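4. Régler les rappels de prises sur votre pilulier Verent

Si vous avez suivi la partie 3, votre pilulier est chargé et il apparaît dans l'application. On passe maintenant aux rappels, et c'est la partie que je préfère (j'ai mis un temps fou à trouver mes réglages, autant que ça serve à quelqu'un !). J'écris ces pages en tant qu'utilisatrice. Pour savoir quoi prendre, à quelle dose et à quel moment, c'est votre médecin ou votre pharmacien qui décide, et le pilulier ne fait que sonner.

Avant de commencer, ayez sous la main votre ordonnance à jour et les boîtes de vos compléments. Je le répète parce que j'avais rempli mes cases de mémoire la première fois, et j'avais oublié le fer.

4.1 Créer une prise

1. Ouvrez l'application Illeta et touchez « Mes prises », puis le petit plus en haut à droite.
2. Tapez le nom du produit exactement comme il est écrit sur la boîte. Si vous prenez deux produits qui se ressemblent, ajoutez le dosage dans le nom.
3. Choisissez l'heure. Vous pouvez créer jusqu'à 5 prises par jour.
4. Indiquez « pendant le repas », « hors repas » ou « indifférent », selon la notice ou ce qu'on vous a dit à la pharmacie.
5. Touchez « Enregistrer » et attendez le bip du pilulier. Pas de bip, pas de rappel : rapprochez le téléphone et recommencez.

Note : pour la vitamine D, attention aux unités. Mon flacon affiche 2,000 UI avec une virgule, à l'anglaise, et il faut lire deux mille. L'application, elle, comprend la virgule à la française et m'avait enregistré un joli « 2 UI ». Tapez les chiffres à la suite, sans virgule ni espace.

4.2 Espacer deux produits

Certains produits ne se prennent pas ensemble, par exemple le calcium et plusieurs médicaments pour la thyroïde. Demandez l'écart à votre pharmacien, puis :

1. Touchez la première prise et gardez le doigt dessus.
2. Choisissez « Lier à une autre prise ».
3. Entrez l'écart indiqué. Si vous déplacez la première, la seconde suivra toute seule — très pratique les jours de grasse matinée.
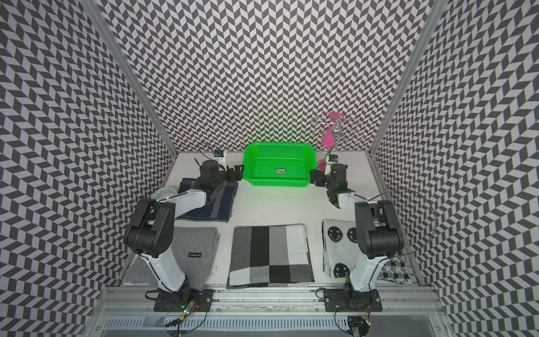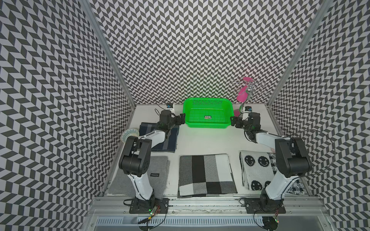 Les deux bras et les parois à chevrons, sur les deux vues.

Attention : l'application ne vérifie aucune interaction. Elle vous laissera programmer deux produits incompatibles à la même minute sans broncher.

4.3 Choisir la sonnerie et le délai

1. Dans « Réglages », ouvrez « Alertes ».
2. Essayez les sonneries. « Harnside » est la plus douce, et je ne l'entends jamais depuis la cuisine. « Aliyu » réveillerait tout l'immeuble, donc je l'ai gardée pour le matin.
3. Réglez le délai de relance. J'ai mis 15 minutes, ce qui me laisse finir mon café.
4. Fermez le couvercle et lancez « Test ». Le voyant doit clignoter en même temps que la sonnerie.

4.4 Si vous avez raté une prise

La case reste marquée en orange dans l'application. Touchez-la et choisissez « Non prise », pour que votre historique soit juste. Ne doublez jamais la suivante de votre propre initiative : regardez la notice, et dans le doute appelez la pharmacie.

Note : depuis la mise à jour de février, l'historique s'exporte en PDF (« Mes prises », puis « Partager »). Je l'imprime avant chaque rendez-vous.

Pour le nettoyage des cases et le changement de pile, voyez la partie 5.

Page revue en septembre 2020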